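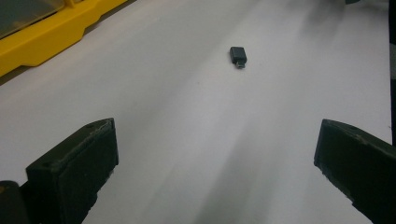
A reader wrote in reply to the previous post that the cable drawer should be emptied before any move, and that labeling its contents is time wasted. The suggestion is noted with thanks, and I have adopted half of it.

The relocation from Voyle to Noditz is set for September. The new residence is smaller by one room, and the carrier, Tova, charges by the box. Its standard rate covers 11 boxes. My first inventory came to 216 books, which will not fit within that allowance alongside the kitchen.

Small electrical parts will therefore be sorted first – chargers, adapters and extension cords. Any item without a matching device will go to the town recycling point. Labels will be kept for the remainder, as I have twice bought replacements for things already owned.

Books will be addressed in the next entry. Offers for the atlases may be sent to the usual address.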